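Handling Cells, Unit 6: Care of the two-finger gripper

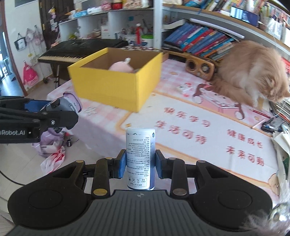 Most faults reported on the training cell at Lilladholm start at the finger pads. A pad that has shifted or gone hard changes the grip width, and the controller then reads a grip that is not there. Check the pads first, before any setting is altered. The blue pads should lie flat along the whole length of the finger, as far as can be judged with a part held. A canister with straight sides, like the white printed one between the fingers, makes a suitable test piece: it touches each pad along a line, and a worn patch shows up as a gap when a strip of paper is drawn through. The linkage turns on pivots under round gold-coloured caps. Do not lever the caps off with a screwdriver.

Routine check (every 700 cycles)
Isolate the cell and hang the tag on the switch.
Open the fingers fully. Wipe the pads with a dry cloth – no solvent.
Rock each finger sideways by hand. Any play that can be felt goes in the log.
Close on the test piece and pull the paper strip at top, middle and bottom.
Record the cycle count.

Changing pads
Pads are changed in pairs, from the Koubek kit. Old adhesive is scraped off with the plastic blade only. Press the new pad on from the root of the finger towards the tip and leave it clamped for 20 minutes. Run the zero routine afterwards, with nothing between the fingers.

Worked case
The Bernville cell dropped parts in November. The log gave 2,971 cycles since the last pad change and 11 failed grips, all on the same shift. Grip force had been raised twice – this hid the fault and wore the pads faster. New pads and a fresh zero cleared it, and the force went back to its former value.

Before the next session read the Pultard sheet on pivot wear. Bring your own log page, filled in up to 4th May.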